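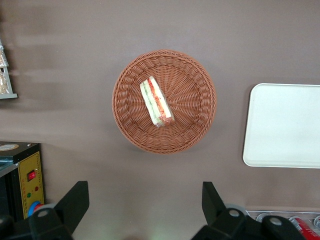 *Last changed: 15th June*

# Packed Lunches and Food Waste at Trinavby College

Project report, second-year Food Studies
Group members: Anneli Aaltonen, Kauko Rissanen, Hertta Mustonen
Supervisor: Henrik Heitmann

## 1. Background

The canteen at Trinavby College closed its hot counter for building work in May. During that period all midday meals were supplied ready packed by Saarinen, a catering firm in Fisbridge. The change gave our group an opportunity to study how much of a packed lunch is thrown away, and which parts of it.

A sandwich wedge in plastic wrap is a fixed portion. The buyer cannot ask for less bread or leave out the tomato, as was possible at the counter. We therefore expected more waste from packed meals than from served ones.

## 2. Method

The study covered 2 weeks of packed lunches. Waste was collected in the main dining hall only. Students were asked to place leftovers in one of 4 bins: bread, fillings, fruit and unopened items. Each bin was weighed after the last sitting and the weight entered on a shared sheet.

Figures for the served meals came from the kitchen's own records, kept by Gebremedhin Tefera, the catering manager. These records give a single daily weight and do not separate one kind of food from another.

We also left a short questionnaire at the tills. Answers were anonymous.

## 3. Results

Over 1000 lunches were sold during the study. Bread made up the largest share of the waste by weight, and most of it was crust. Fillings came second – chiefly lettuce and cucumber. Fruit waste was low on every day of collection.

The bin for unopened items was used less than we had expected. Several students wrote that they took an uneaten sandwich home or gave it to a friend, and the wrapping made this easy. Total waste per meal was slightly lower than in the kitchen's records for the hot counter. Our expectation was not confirmed.

The most frequent comment in the questionnaire concerned the wrapping itself. Students disliked the amount of plastic, and a number of them asked for paper.

## 4. Limitations

Lunches eaten outdoors were not covered. The weather was dry for most of the period, and many students sat on the grass behind the Wedix building, where the ordinary litter bins were used. The true amount of waste is probably higher than our totals show.

On one day the bread and fillings bins were emptied together by mistake. That day has been left out of the comparison.

## 5. Recommendations

The group recommends that the college:

- offer a half portion alongside the full sandwich
- ask Saarinen for a price for paper wrapping
- keep a separate bin for unopened food after the hot counter reopens

The weighing sheet and the blank questionnaire are held by the Food Studies office and may be borrowed on request.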